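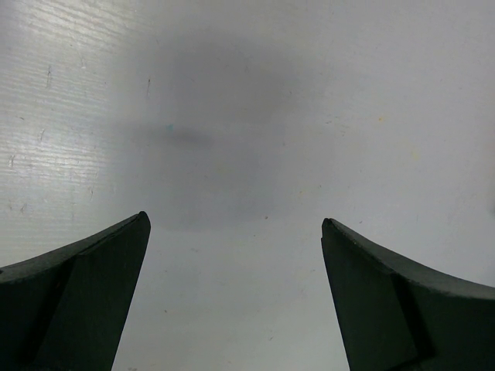
Kuo-hua Siu asks whether the Parno water filter can be used right after the cartridge is changed. Flush it first, as follows.

4. Push the new cartridge in and turn it until it clicks.
5. Open the cold tap slowly. Run water for 2 minutes — gray water at first is normal.
6. Close the tap and check the housing for drips.

Caution: Do not connect to the hot line.

Note: Replace the cartridge after 1,450 liters.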